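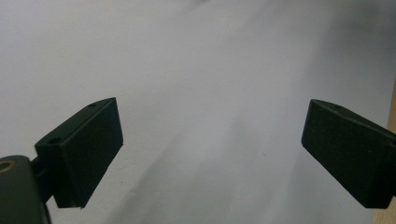

How Does an Electric Car Go?

If you have ever stood on the sidewalk while an electric car rolled by, you may have noticed how little noise it made. There was a soft hum, and maybe the crunch of the tires on the road, and then it was gone around the corner. So what is going on inside it? Let's take our time and find out, because there is a lot of good stuff under that floor!

Where is the gas tank?

There isn't one. A gas car burns fuel in its engine, and all those tiny bangs push the car along (that is the rumbling you hear). An electric car carries a battery, and the battery is big. In many cars it lies flat under the floor, below the seats, like a very heavy mattress. The battery in the Fogh, a small family car made by a company called Gramon, weighs 956 pounds. That is as heavy as a grown-up horse, and you would be sitting right on top of it on your way to swimming lessons.

A big battery like that is really made of lots and lots of little ones, called cells. One cell can't do much by itself. Hook them all together, though, and they can move a car full of people, backpacks and one very excited dog.

What makes the wheels turn?

That is the job of the motor. You can get a feeling for how it works if you have two magnets at home. Turn them one way and they snap together. Turn one of them around and they push apart, and you can chase one across the table with the other without ever touching it. It is a lovely thing to try on a rainy afternoon.

Inside the motor there is a part that stays still and a part that spins. Electricity from the battery goes through coils of wire in the still part and turns them into magnets. The car keeps changing which way those magnets push and pull, very fast, so the spinning part is always chasing after them. Around and around it goes, and it turns the wheels as it spins.

The clever trick with the brakes

Now for my favorite bit. When the driver slows down, the motor can work backward. The rolling wheels turn the motor, and the motor makes electricity and sends some of it back to the battery. So a car coming down a long hill can get to the bottom with a little more in its battery than it had at the top!

Filling up

An electric car has a socket, a bit like the one on a tablet, only much bigger. Plenty of families plug in at home at bedtime, and the car fills up while everybody sleeps. On long trips people stop at a fast charger, and there is usually time for a sandwich.

The town of Brovenholm has 6 electric school buses, and every night they are plugged in side by side in a long shed. In the morning they are ready for the first stop. Last May the town put up a little sign in each bus showing how many miles it had driven that month, and the winner had gone 623 miles, all of it on short trips to school and back.

A word to remember

Range: how far a car can go before it needs to be plugged in again. Cold weather makes the range shorter, and so does driving very fast or keeping the heater turned up high.

Next time on the Wonorance page: why do trains have no steering wheel?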